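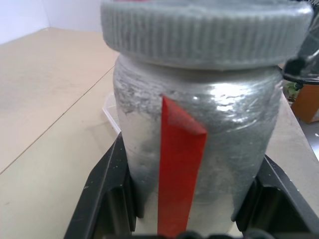
Noreen Mulligan wanted to know whether the wide-mouth jars are any good for fine powders, or whether she should stick with her old coffee cans. I have been using mine long enough now to give her a proper answer, so settle in.

Reviews > Studio Storage > Jars and Tubs > Cullinane Wide-Lid Jar

I bought a set of the Cullinane jars when I finally gave up on paper bags for my dry pigments and graphite (anyone who has had a bag of graphite split over a rug will understand!). The one I reach for most holds the fine gray powder, and it's the one I've been hardest on.

The lid is the best part, and I mean that warmly. It's a big screw-on thing, wider than the neck, so it hangs out over the shoulder, and the ridges all the way around the side give you something to hold when your fingers are slippery with dust. My hands aren't what they were and I can still get it open on the first try. I do wish the grooves were a little shallower, though, as powder settles in them and the whole lid ends up the same gray as what's inside.

The body is whitish plastic that lets some light through, which sounded so handy for seeing how much was left. Well, yes and no. Fine powder clings to the inside walls, thicker on one side than the other, and it clumps and smears in patches, so judging the level is mostly guesswork. I've taken to weighing mine; the last time it came to 800 grams with the lid on.

I mark my jars with a strip of bright red tape down the front, red for anything I don't want near the good paper. It does show up beautifully, but the top end tends to fold over on itself and stick out, so press it down hard, or try a paper label if you have the patience for one.

Would I buy them again? I already have, two more in July, for the chalk and the iron oxide. Noreen, keep the coffee cans for brushes.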